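# Über uns

Schön, dass du da bist! Wir sind die Sprachschule Pralov, eine kleine Schule für Deutsch, Griechisch und Portugiesisch, und wir unterrichten am liebsten so, wie man auch sonst miteinander redet: am Tisch, mit Tee und mit viel Durcheinander.

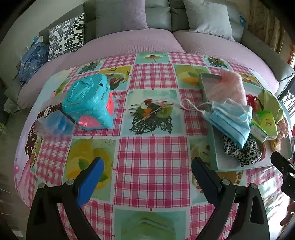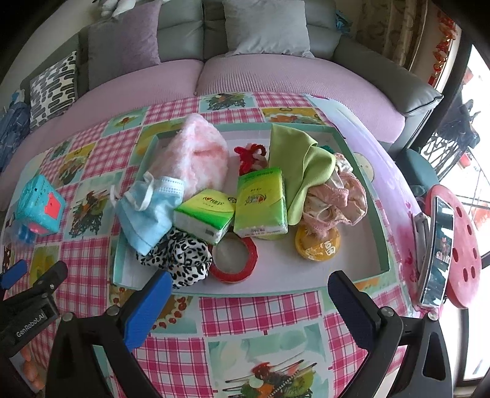

*Zweimal unser Tisch mit der gemusterten Decke.*

Angefangen hat alles im Wohnzimmer von Roswitha Grabner. Sie hatte jahrelang an einer großen Abendschule gearbeitet und wollte endlich Kurse geben, in denen alle zu Wort kommen, auch die Stillen (die haben oft die besten Geschichten!). Zur ersten Stunde kamen 2 Leute. Eine davon war Sofia Karras, die damals kaum einen Satz Deutsch sprach und heute unsere Anfängerkurse leitet. Darüber freuen wir uns immer noch jedes Mal, wenn wir es erzählen.

## Wie wir unterrichten

In einer Gruppe sitzen höchstens sechs Personen. Grammatik gibt es natürlich auch, aber sie kommt meistens dann dran, wenn jemand über sie stolpert. Wir lesen Rezepte, Mietverträge und Kleinanzeigen, schreiben Beschwerdebriefe an erfundene Vermieter und streiten leidenschaftlich über den richtigen Artikel von »Joghurt«.

Portugiesisch übernimmt Martim Patrício, und wer einmal bei ihm Fado-Texte übersetzt hat, kommt meistens wieder. Pantelis Psarras bringt euch Griechisch bei, vom Alphabet bis zum ersten Krimi. Pushpa Dubey kümmert sich um Anmeldung und Einstufung und findet fast immer noch einen Platz.

## Was sonst noch los ist

Jeden November machen wir unsere Lesenacht: 40 Gäste, fünf Sprachen, viel zu viel Kuchen. Gelesen wird, was die Teilnehmenden selbst geschrieben haben, vom Liebesgedicht bis zur Bedienungsanleitung. Kommt vorbei, auch wenn ihr gar keinen Kurs besucht!

Probestunden sind kostenlos und beginnen um 18 Uhr. Schreibt Pushpa einfach kurz, welche Sprache es sein soll und was ihr schon könnt.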